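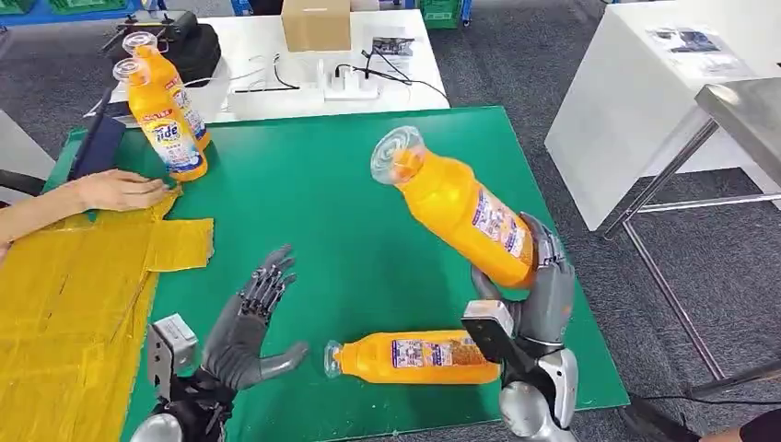 Week 7: Handling and Setting Out Bottled Goods

Welcome back, everybody! Today we stay with laundry detergent, and I do mean stay — please don't rush off to the softeners, tempting as they are. Orange Tide bottles make good practice pieces because the label tells you right away which side is the front.

Stand each bottle upright, cap on top, label toward the shopper. If one is lying on its side, take hold of it low on the body and bring it up slowly.

Leidy Huaranga has the worksheets. Reading for next time: Goscombe, page 79.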